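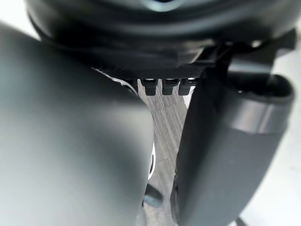
책을 버리기로 했다. 이 문장을 쓰고 나니 벌써 나쁜 사람이 된 기분이다. 옷을 버린다고 하면 다들 잘했다고 하고, 그릇을 버린다고 하면 어디에 내놓느냐고 묻는데, 책을 버린다고 하면 잠깐 말이 없어진다. 그 잠깐이 싫어서 몇 년을 미뤘다.

계기는 책장이다. 이사 올 때 산 Milstead 책장의 가운데 선반이 언제부턴가 웃는 입 모양으로 휘어 있었다. 상품 설명에는 분명 '튼튼한'이라는 말이 두 번 나왔는데, 지금 생각하면 한 번만 썼어도 될 말을 두 번 쓴 데서 눈치를 챘어야 했다. 선반 밑에 요리책을 세워서 받쳐 놓고 한 계절을 버텼다. 그 요리책이 우리 집에 온 이래 가장 쓸모 있었던 시절이다.

그래서 지난 9월에 처음으로 책장을 통째로 비워 봤다. 비우고 닦고, 도로 다 꽂았다. 하루가 꼬박 걸렸고 줄어든 책은 한 권도 없었다. 순서만 바뀌어서 그 뒤로 찾는 책을 찾을 수가 없게 되었다. 이번이 두 번째 시도다.

기준부터 정했다. 인터넷에는 기준이 넘친다. 설레지 않으면 버려라, 일 년 동안 안 펼쳤으면 버려라. 설레는 쪽으로 하면 나는 거의 다 남겨야 한다. 안 읽은 책일수록 설레기 때문이다. 반대로 일 년 기준을 쓰면 전기밥솥 설명서하고 만화책만 남는다. 결국 내가 만든 기준은 이렇다. '누가 우리 집에 왔을 때 보여 주려고 꽂아 둔 책인가.' 우리 집에는 누가 오지 않는다. 여기서 꽤 많이 나왔다.

제일 먼저 나온 것이 Wieczorek 출판사에서 나온 건축사 전집이다. 대학 때 헌책방에서 샀으니 나와 같이 산 지 20년이 됐다. 이사할 때마다 제일 먼저 싸고 제일 먼저 풀었다. 읽은 것은 첫째 권의 서문과, 둘째 권에 끼어 있던 앞 주인의 영수증이다. 영수증 쪽이 더 재미있었다. 우산과 건전지와 배를 한꺼번에 산 사람이었는데, 무슨 하루였을지 나는 건축사보다 그게 훨씬 궁금했다.

버리려고 바닥에 쌓아 놓으니 갑자기 읽고 싶어졌다. 이것도 병이다. 저녁 내내 바닥에 앉아 고딕 성당의 버팀벽 이야기를 읽었다. 벽이 바깥으로 밀려나니까 밖에서 받쳐 준다는 것인데, 요리책으로 선반을 받친 나와 발상이 그리 다르지 않다. 그쪽은 수백 년을 갔고 나는 한 계절을 갔다는 차이는 있다.

파는 일도 만만치 않았다. 중고 거래 앱 Kallix에 올렸더니 연락은 금방 왔다.

> 혹시 한 권만 파시나요?

전집이라고 적어 두었다고 답했다.

> 네 그러면 표지 예쁜 걸로 한 권이요.

잠시 고민했다. 표지 예쁜 것은 하필 둘째 권이고, 그 안에는 영수증이 있다. 영수증만 빼고 팔까 하다가, 그러면 이 집에 남는 것이 '둘째 권이 빠진 안 읽은 전집'이 된다는 걸 깨닫고 거절했다. 그 뒤로 온 연락은 배송비를 내 쪽에서 낼 수 있느냐, 혹시 화분과 교환은 안 되느냐 하는 것들이었다. 화분은 조금 흔들렸다.

결국 동네 헌책방 Juteo로 갔다. 여기는 매입 가격을 말해 줄 때 꼭 책을 한 번 쓰다듬는다. 위로인지 먼지 확인인지 아직 모르겠다. 바퀴 달린 장바구니에 책을 넣고 언덕을 올라갔더니 팔이 후들거려서, 카운터 앞에서 값을 깎아도 대꾸할 힘이 없었다. 헌책방이 언덕 위에 있는 데는 다 이유가 있는 모양이다.

받아 준 책이 37권이다. 집에서 나갈 때는 그보다 훨씬 많았고, 나머지는 정중하게 돌려받았다. 돌려받은 책들의 공통점을 적어 두면 나중의 나에게 도움이 될 것 같다.

- 밑줄을 그은 책. 그것도 첫 장에만 열심히 그은 책.
- 바뀐 지 오래된 프로그램의 사용법 책
- 제목에 '지금 당장'이 들어가는 책. 그 '지금'이 한참 지났다.
- 욕조에 빠뜨렸다가 말린 소설. 두께가 원래의 두 배쯤 되어 보인다.

밑줄 그은 책을 돌려받는 기분은 묘하다. 스물몇 살의 내가 "꾸준함은 재능이다"라는 문장에 자를 대고 줄을 그어 놓았고, 그다음 장부터는 아무 표시도 없다. 직원분이 그 페이지를 펼쳐서 보여 주셨다. 굳이 안 펼치셔도 됐는데.

전집은 어떻게 됐느냐면, 받아 줬다. 값은 장바구니 바퀴 값에도 못 미쳤다. 영수증은 빼지 않고 넣은 채로 보냈다. 다음 사람도 서문을 읽고 나면 읽을거리가 하나는 있어야 하니까.

그러고 나오는 길에 입구 쪽 할인 매대를 봤다. 보기만 하려고 했다. 바구니가 가벼워서 그랬는지 언덕을 내려가는 길이라 그랬는지, 아무튼 집에 와서 보니 문고본 몇 권과 세계의 등대에 관한 책이 들어 있었다. 등대 책은 크고 무겁고 반짝거린다. 나는 등대에 가 본 적이 없다. 누가 오면 보여 줘야겠다.

휜 선반은 뒤집어서 끼웠다. 이제 웃는 입이 아니고 시무룩한 입이다. 책 무게로 몇 달 눌리면 다시 평평해질 거라는 계산인데, 그러려면 어느 정도 무게가 있어야 해서 등대 책을 한가운데에 올려 두었다. 요리책은 제자리로 돌아갔고, 돌아간 김에 펼쳐 봤더니 감자조림 쪽에 선반 모서리 자국이 깊게 나 있다. 오늘 저녁은 감자조림이다. 간장이 있는지부터 봐야 한다.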